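Clidier to decide on robot packing equipment before the end of November

The party supplies firm Clidier will decide in November if it buys its own robot arms for filling gift bags, or if it continues to rent them for one more season. The purchase plan was presented to the staff at a short meeting, and it is smaller than the plan which was discussed in spring.

The first proposal was for a full packing line from one supplier, with a conveyor and a fixed frame. It was dropped in the summer for reasons of price and space. The new proposal is for two arms, the grippers, the cameras and a set of spare finger pads, all of which can be put on an ordinary work surface and moved when the room is needed for other things.

"We do not have one product, we have many small ones," said Didier Joly, who prepares the equipment budget. "A bag with rope handles is soft, it falls on its side, and the sweets are never in the same place. A conveyor does not help us with this. We prefer to pay for good hands first."

The task is simple for a person: take the bag by the handle, open it, put the packets of sweets inside, and set it aside.
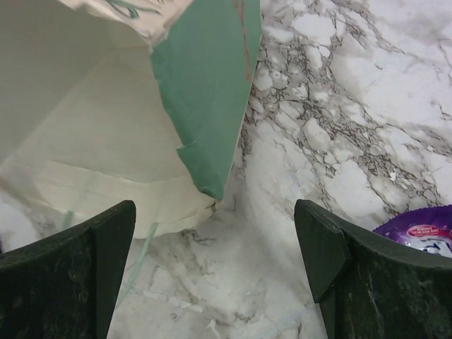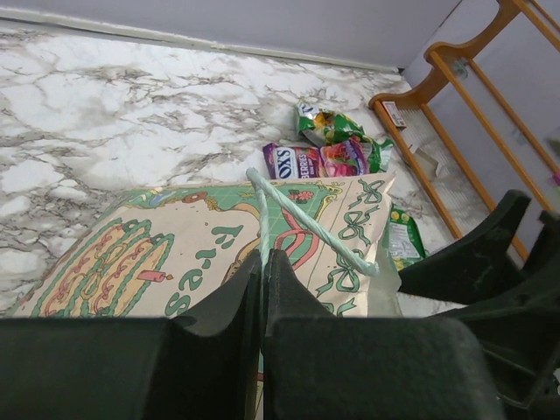 Birthday gift bag and packets of sweets, seen from the gripper.

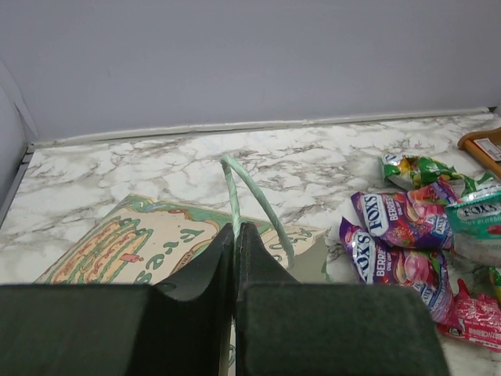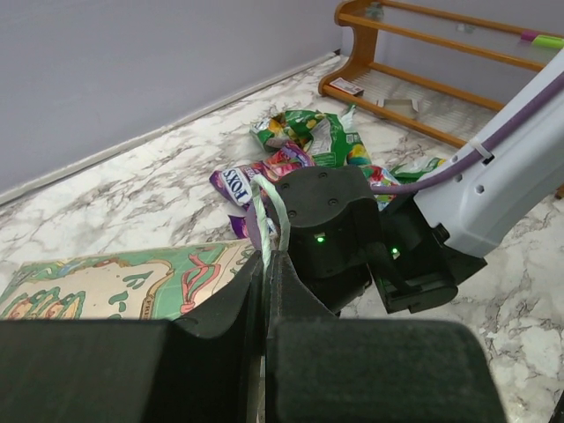 Bag handle between the jaws, with a second arm close by.

The handles have become the main point in the budget discussion. A twisted handle is thin and it can slip, so the price of the finger pads and how quickly they wear are more important than they looked on paper. Joly has asked for offers from two suppliers, Protinia and Drevix. Protinia sells the pads one by one. Drevix includes 10 pairs in the price of the gripper, but its delivery time is 7 weeks, and this would be too late for the December orders.

Nermin Çınar, who is responsible for the packing room, asked that the plan should also have a line for working hours. In her opinion the first version counted only the machines. Somebody has to place the bags, collect the fallen packets and start the arm again after a stop, she said, and in the first months this will take more time than it saves. The line was added - for the moment as half a post until spring.

The firm has also set a test for the rented equipment. Before any contract is signed, the arms must fill 372 bags, the size of one typical order from the retailer Pons, with bags and sweets as they arrive from the stockroom. A bag with a torn handle will be counted as a failure. A bag which a person had to straighten will be noted separately.

If the test goes well, the arms will be bought from this year's budget and the cameras from the next one. If it does not, the rental contract can be extended by some months on the same conditions, and Çınar will hire seasonal packers as in other years.

The offers from both suppliers remain valid until the end of November.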